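Portable charger trips when the EV is almost full

Posted 10/8/18 in Charging and Batteries

I hope this is the correct place for my question. I bought a used Flada hatchback in April, and since then I charge it at home with the portable charger that came with the car. For the first months everything was good. Now it stops before the end. The car shows over 60 miles of range, the charger light changes to red, and the breaker in the garage has tripped. I reset it, I start again, and the same thing comes back after some minutes.

I have tried these things: another outlet in the same garage (same result), a public charger in Brernavdale (no problem at all, it went to full), and a lower setting on the charger. With the lower setting it continues longer, but two times it still tripped during the night. The seller, Kalogeropoulos, told me by phone that the car is fine and that I need a new cable. A new cable is not cheap, so I want to be sure before I pay. 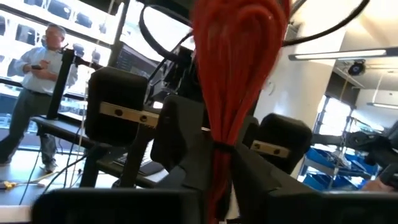

Prerkesura Electric Drivers Club - Help Desk

My questions are two. Can a cable be bad only at the end of a charge? And is it safe to use the lower setting until I find the reason? The garage is old, and the freezer is on the same circuit - I forgot to write this before, maybe it is important.

Humaira Mughal

Lambros Stefanou
4 people found this helpful

The freezer is important, yes. I would begin there, before you buy anything.

A normal garage breaker can handle a short heavy load, but a car is a long heavy load. The breaker becomes warm after hours, and when the freezer motor starts, the two together are too much. This can explain why you see it late in the charge. It has maybe nothing to do with the battery being almost full. It is only that many hours have passed.

Please try this. Move the freezer to another circuit for one night, and do not use an extension cord for the car. Set the charger to the lower level and write down the time when you start. If it runs until the morning, the cable is probably not guilty. 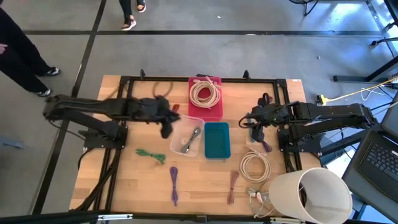 Cable handling at the bench

Then look at the plug after one hour of charging. Stop the charge first, pull the plug out, and check the blades and the plastic near them. Brown marks, a smell, or plastic that has become soft mean you must stop using that outlet. An old outlet holds the plug weakly, and a weak contact makes heat. I replaced mine after 14 months, and it looked perfect from the front.

About your first question: a cable can be bad only when it is warm, so it is possible. But the public station proves little here, because it uses its own cable and its own supply. It tells you that the car accepts a full charge, and this is good news. It does not tell you anything about your portable charger.

On safety, I would not leave it at night until an electrician has seen the circuit. A breaker that trips again and again also becomes weaker with time - mine had to be changed too.
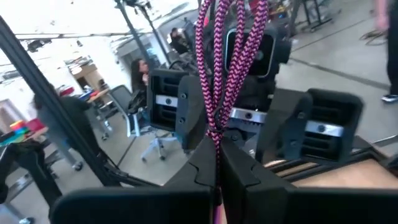
Humaira Mughal

Thank you, Lambros. I moved the freezer and charged during the day on the lower setting. It ran to full and the breaker did not trip. The plug has a small brown mark on one side, so I have stopped using the outlet and I called an electrician. Should I show him the charger also, or only the outlet?

Lambros Stefanou

Show him both. And ask what else is on that circuit, sometimes the outside lights are there too.

Guest

just get a wall unit, had the same thing with my Flada and 18 feet of cable, never looked back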